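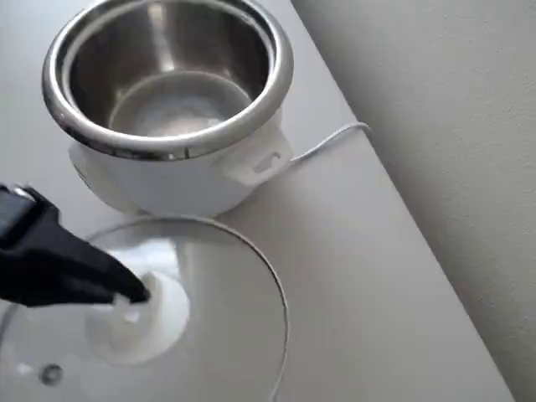

The building at 1601 Savuna Street had been dying for years, but it did it politely, a pipe at a time. I had lived on the sixth floor since my divorce, in a unit the lease called a "junior one-bedroom" and my mother called a closet with a view. I owned a bed, a good lamp, a chair and a white rice cooker, which stood open and empty on the counter with its steel pot shining, like a guest who had been told dinner was at eight. The notice came under the door in July. Floder Property Partners had bought us. They were thrilled.

I know they were thrilled because the notice said so twice. It also said our community was about to be "reimagined," and that during this exciting time the elevator would be resting.

By evening the whole fifth floor was out in the hallway, along with those of us from the sixth who had walked down to complain about walking. The retired dentist from 5C had already called Floder and been put through to a machine that thanked him for his passion. The woman with the cello proposed a rent strike. The man who had never spoken to anyone, in eleven years of collecting his mail in a bathrobe, cleared his throat and said he used to be a lawyer.

We all looked at the bathrobe.

"Used to be," he said again, and went in to find a pen.

Filed under: Short Fiction > Apartment Stories

His letter was a beautiful thing. It ran to four pages and cited a city ordinance, Section 559, under which a landlord could not rest an elevator without first providing "reasonable vertical alternatives." We pointed out that there were stairs. He said the stairs were a matter of opinion. All of us signed it, and the cellist signed twice, once for the cello.
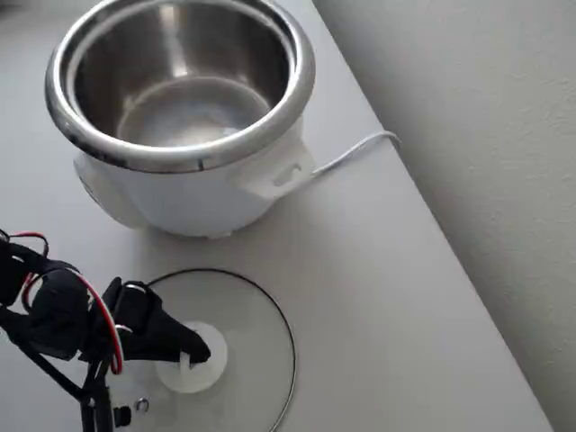 The cooker with its lid off, still waiting on dinner.

Floder answered within the week by sending us a fruit basket. It was left in the lobby, five flights below anyone who was angry, and by the time a delegation got down there somebody had eaten everything but the pears. The card said they heard us. The lawyer held it up to the light, as if there might be a second, more honest card inside the first.

I should say that I wasn't brave in any of this. Floder had offered me a nicer place across town, in a building called The Wiser, with a gym and a roof and a doorman who would learn my name. I went to see it on my lunch hour. The agent showed me a refrigerator that could tell me when I was out of milk. I have always known when I was out of milk. It is one of the few areas of my life where I've kept on top of things.

"What do you do for fun over there?" she asked me.

I thought about the hallway, and the dentist on his folding stool, and the cellist playing something slow and accusing down the elevator shaft.

"We write letters," I said.

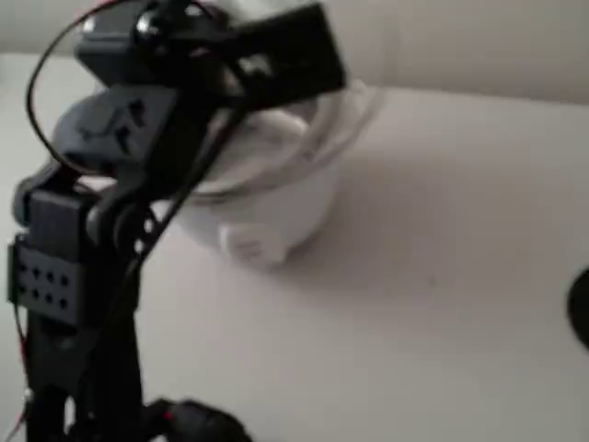
She wrote that down. I took the brochure to be polite, and I carried it up all six flights that night, stopping on the fourth to breathe and to pretend I was reading it. The bathrobe was coming down. He had shaved. He had a second letter under his arm, addressed this time to the Simard Elevator Company, and he wanted to know if I thought "dereliction" was too strong.

I said I'd want to hear it in context. So we sat down on the stairs, which were a matter of opinion, and he started from the top.

We use cookies to remember where you stopped reading. By continuing, you agree to our cookie policy. Accept | Manage settings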